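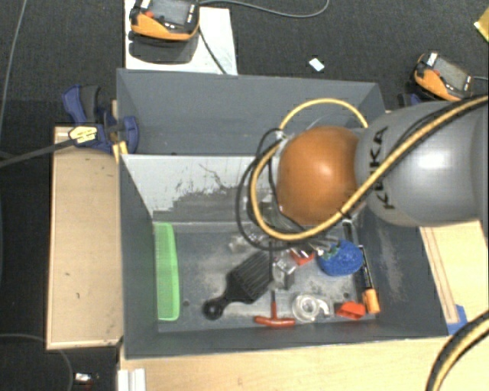
How long should you keep the receipt for something you bought for the house?
For as long as you own the thing, if it cost more than you'd want to pay twice.

I started doing this after a water heater died in its ninth year. The tank had a longer warranty than I remembered. I had no paper and no serial number written down, so I paid for the whole replacement.

My system now is one accordion folder and one spreadsheet. The folder is sorted by room. The spreadsheet has the item, the store, the date, the price and the serial number.

Thermal paper fades. I had a receipt from Telcombe that was blank by the time I needed it. Now I photocopy anything printed on that shiny paper the same evening and staple the copy to the original.

Marisol Quispe asked if email receipts count. They've worked for me both times I filed a claim. I print them anyway - I've changed email addresses twice and lost a lot of old messages.

What I don't keep: groceries, gas, batteries, light bulbs, anything under around $20. Those go in the recycling once the card statement matches.

Big jobs get their own envelope. The roof was $3,076 and that envelope has the quote, the signed contract, the final invoice and the name of the crew lead. When we sell, I hand it to the buyer.

Appliance manuals go in a separate box. I used to keep them with the receipts and the folder wouldn't close by December.

Orlando Espinoza writes the purchase date on masking tape and sticks it to the back of the appliance. I've copied that for the dehumidifier and the washer.

If you're starting from nothing, do the kitchen first. It took me one evening, and most of that was pulling out the fridge to read the label.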